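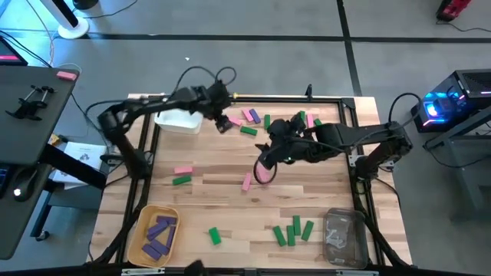
*The sorting table, with a pink block in the right gripper.*

# Wanted: people to move small blocks, very patiently, by remote control

Povance is hiring three teleoperators for its robot training floor, starting in October. You will drive a pair of arms through simple tabletop jobs while the system records what you do. Later, a model studies the recordings and tries to do the same. If it picks up your bad habits, we will know whose they are.

The first project is called Goltier. It is color sorting. A child could do it with their hands in under a minute, and you will be doing it with someone else's hands, which have two fingers each and no sense of touch. Most new operators spend their first morning chasing one block across the table and their first afternoon denying it.

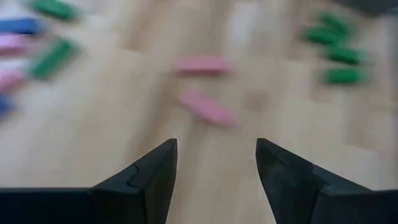 Lining up a grasp is most of the skill. Come in at the wrong angle and the block turns, or its neighbor does, and you back off and try again. Backing off is fine. We want recoveries in the data, provided they're real ones. Please don't drop things on purpose to look thorough; Kazue Takagi reviews the episodes and she can tell.

## What you'll do

- Run demonstrations with both arms, at a steady pace, until the target for the task is met (600 episodes for the first batch)
- Scatter the blocks again between episodes, in a way that doesn't look like you scattered them the same way last time
- Mark each episode as good, bad or "ask Kazue"
- Write a short note when an arm does something you didn't tell it to do
- Take your breaks. Tired operators produce tired robots.

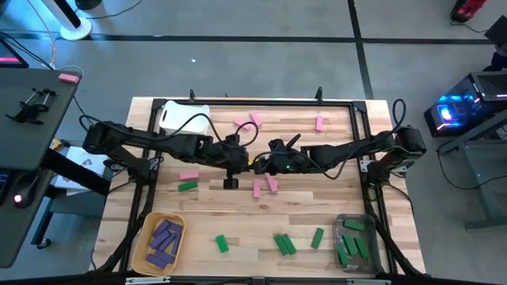 *Purple goes in the tan bin and green in the clear tray. Pink gets its turn.*

## What we're looking for

You need steady hands, decent eyesight (glasses are fine) and the ability to do a dull thing well for the two hundredth time. No degree required. Past operators have come from dental labs, sewing, crane driving and one very long career in cake decorating. Gamers are welcome, though you should know there is no score and the boss at the end is a spreadsheet.

Experience with ROS or Python is nice to have. We'll probably misuse it by asking you to fix the printer.

## Where you'll work 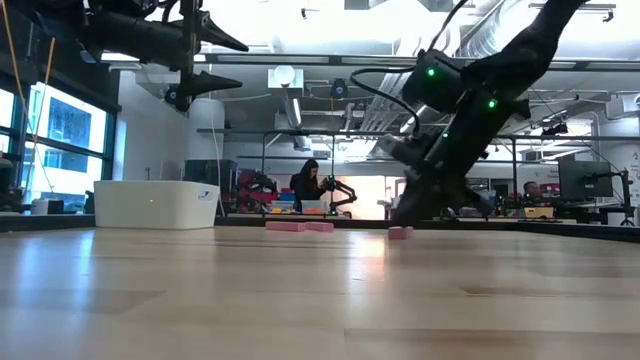
The training floor is one shared room, and operators work close to the people building the next setup. You'll hear a lot of half-finished conversations about cables. On the plus side, there are tall windows behind the tables and plenty of daylight, and if you need a second opinion there is usually somebody at the next bench wrestling with an arm of their own. Headphones are allowed in one ear.

## Terms

- Fixed contract of 360 hours, with a decent chance of more
- $4,000 a month before tax, paid on time
- Day shift or late shift, starting at 8 a.m. or 1 p.m.
- Paid training with Florante Dela Peña, who will let you fail for exactly as long as is useful

## How to apply

Send a résumé and a paragraph about the most repetitive thing you've ever been good at to Abimbola Ogbonna in hiring. Cover letters about your passion for robotics will be read, eventually. Shortlisted people come in for an hour on the arms, and we'll give you an answer within the week.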